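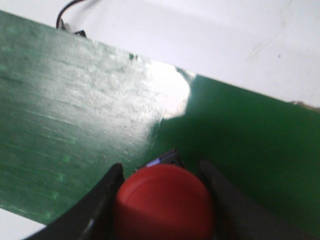 My sister reckons any green looks fine on a board as long as you never stand it next to a window, and after living with mine since January I'm inclined to agree with her. Green changes its mind all day long! Murky in the morning, almost emerald by teatime, and then you switch a lamp on and get a great white blob of shine staring back at you.

Welcome to the green board page, anyway. It's the smallest gallery on the site (the Stumum shelves have swallowed all my free time) but people keep asking, so up it goes. The board is medium to dark green, a bit streaky on the left with fine scratches, and much smoother and deeper over on the right. I like the streaky half best – it has a brushed look I could never get on purpose.

There are a few little chips or specks on the top rim as well. I've got a tin of Tarnico green in the cupboard and keep meaning to see how close the match is, though I suspect it'll dry too blue. If you've tried it over an old finish, do tell me in the comments, especially if you sanded first. I've only got 300 grit in the house and I'm not sure it's fine enough.

Kragh shelf brackets are on the next page.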